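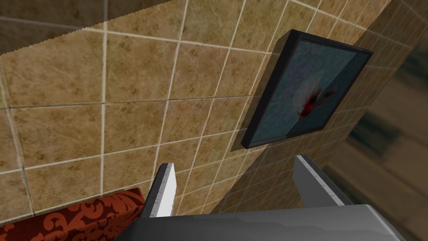
An afternoon at the Wondholm open house

Fullthorpe is 132 miles from my front door, and I drove there in July to watch people pretend to be robots. Wondholm opens its teleoperation lab to visitors once a year. You sign in, get a sticker with your name spelled almost right, and wait for a turn at the controls.

The practice room exists only in software. It is tiled like a public bath and furnished like a rental, with a red patterned seat and a framed picture that I spent far too long trying to make sense of. Our guide, Maribeth Catacutan, said visitors always steer toward the picture first. I had already done so.

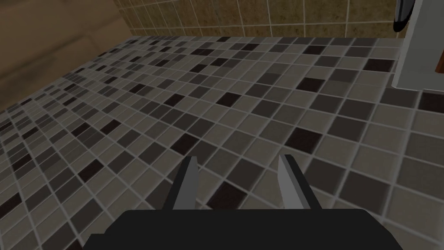

She calls a practice run a "lesson." You move two hand controllers, the simulated arms follow, and the computer keeps a record of every motion so the robot can learn from it later. Mine will learn hesitation. I spent most of my first lesson over the floor tiles with the fingers wide open, like a man who has dropped a contact lens.

Chandrasekhar Pillai, who runs the training side, was kind about it. He has recorded 435 lessons himself and says the early ones are kept in a folder called Manalo, after a colleague who was even worse - or so he claims.

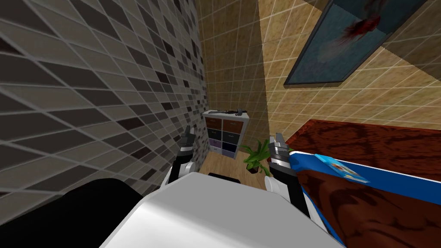 The job was to take hold of a long blue box on the table with the right arm while keeping the left one out of trouble. Getting the fingers to the near edge is pleasant enough. Then you find that your wrist has opinions, and that the wrist camera shows you plenty of wall when you would like to see the box. A girl in the group ahead of me finished in 86 seconds. I needed 2 turns and some coaching.

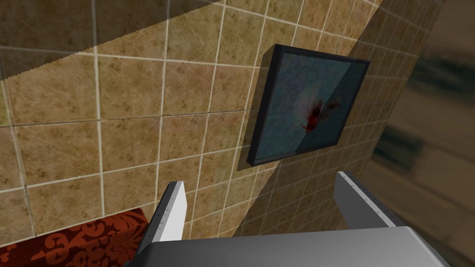
If you go

Sign up for a slot after 3 p.m., when the school groups have left. The coffee is in the Nestimgate annex across the parking lot, and so are the restrooms. Wear shoes you can stand in. They let you keep the sticker.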